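Undach Storage Room - Shelf and Floor Check
Date: 20/08/2020
Checklist no. 1019

1. Shelving stable, nothing hanging over the front - OK
2. Black trays kept on top shelf only - OK. Leave space between them.
3. Bin on the floor, out of the walkway - OK
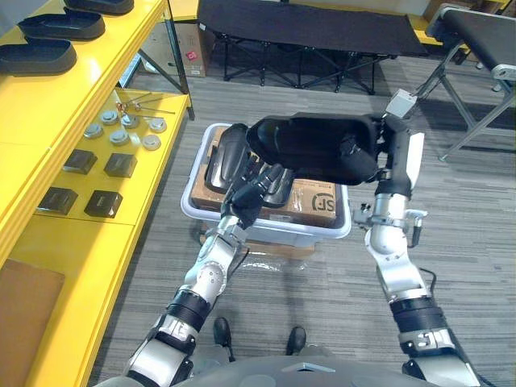
Item 3: white bin with carton, plastic film on carpet in front.

Comment: pick up loose film at once - slip hazard.

4. Small parts on lower shelf, away from the edge - OK
5. Cartons fit inside bin with no force - OK
6. Flat cardboard cleared from floor - NOT OK
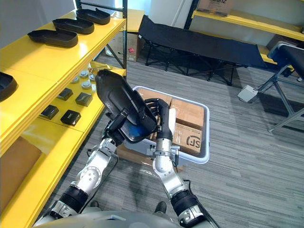
Item 6: flattened cardboard under front edge of bin.

Comment: goes to recycling with the Matholm cartons. Recheck before sign-off.

7. Cart parked at the side, wheels locked - check at end of shift
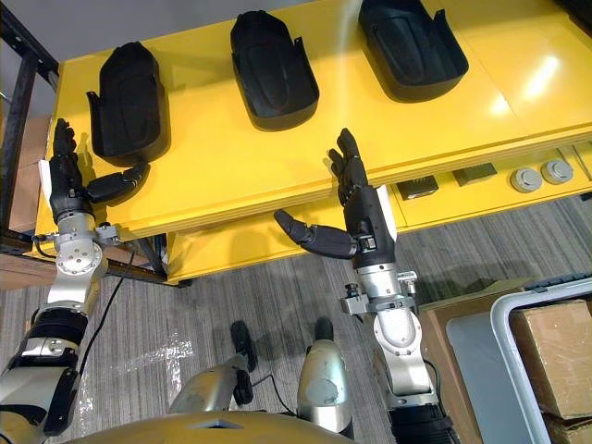

8. Carpet edges flat, no lifted seams - OK
9. Shelf load label readable - replace, order part 334

Open items: 6, 7, 9.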